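Trolel Folding Sand Wagon: one season in

Posted by Ximena Maldonado, Apr 8, 2023

I bought the Trolel wagon in February, which is a silly month to buy a beach wagon, but it was marked down and I'd been carrying everything over the dunes on my shoulders for years. We've had it out a lot since then (we're a ten-minute walk from the water and I will go in a coat if I have to) and I've got opinions!

First, the loading. The wagon is a fabric box on a folding frame, and the fabric is a lot tougher than I expected. It holds two chairs, the cooler, the towels, a windbreak and every bucket and scoop my kids insist on bringing. Trolel's old model had a tapered bottom and wide round things would never sit flat in it. The new one goes straight down, so a big bucket drops right in and stays put, even over the boardwalk bumps.

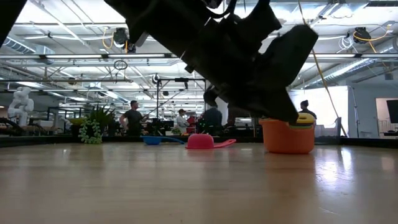

Wheels and pulling

So the wheels are the whole reason you'd pay for this one. They're fat, soft and a bit ridiculous looking, and on dry sand they float along beautifully. My neighbor Arwel Voyle has the Morkell with the skinny hard wheels and we swapped halfway down the beach one Saturday. He did not want to swap back. On pavement it's the other way around, the Trolel feels sluggish and makes a sort of slapping noise the whole way to the parking lot.

The handle is fine. It's a little short for me and I'm not tall, and if you walk fast the front wheels catch your heels. My husband pulls it with his arm stuck out behind him like he's water skiing. There's a longer handle sold separately, which annoys me on principle, and I haven't bought it.

Folding it

You pull the strap in the middle of the floor and it all comes up together. The first 30 tries I pinched something. Now I can do it one-handed with a toddler on my hip, but there's a knack, and the booklet doesn't help one bit. Make sure the brake is off or it'll fold crooked and you'll have to start over.

The small stuff

There are 4 mesh pockets on the outside, and they're great for sunscreen and keys and hopeless for anything little with a handle. Scoops go in and then they work their way out somewhere near the lifeguard stand. I now keep ours in a zip bag inside the main box, and I've stopped doing that long walk back with my eyes on the ground.

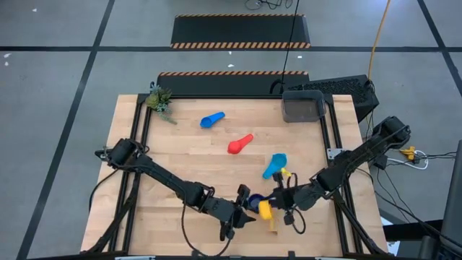
Scoops out on the wooden table.

Cleaning is easy enough. The floor panel lifts out and you shake it, and the fabric hoses down. Sand does get into the hinge on the left side, and mine has squeaked since the third trip. A bit of dry silicone spray sorted it for a while, then it came back.

Oh, and the cup holders! They're too shallow. A can is OK. A plastic cup with anything in it goes over at the first bump, and I've had lemonade in the towels twice.
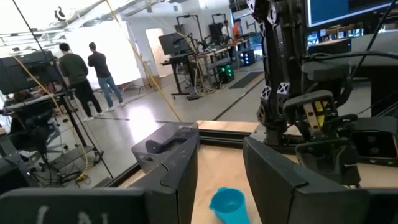
Light blue plastic cup.

Would I buy it again? For soft sand, yes, tomorrow. If your beach has a paved path most of the way, get the Morkell, save your money and put up with the last stretch. I'm taking ours camping next, so I'll add a note about how it does on gravel.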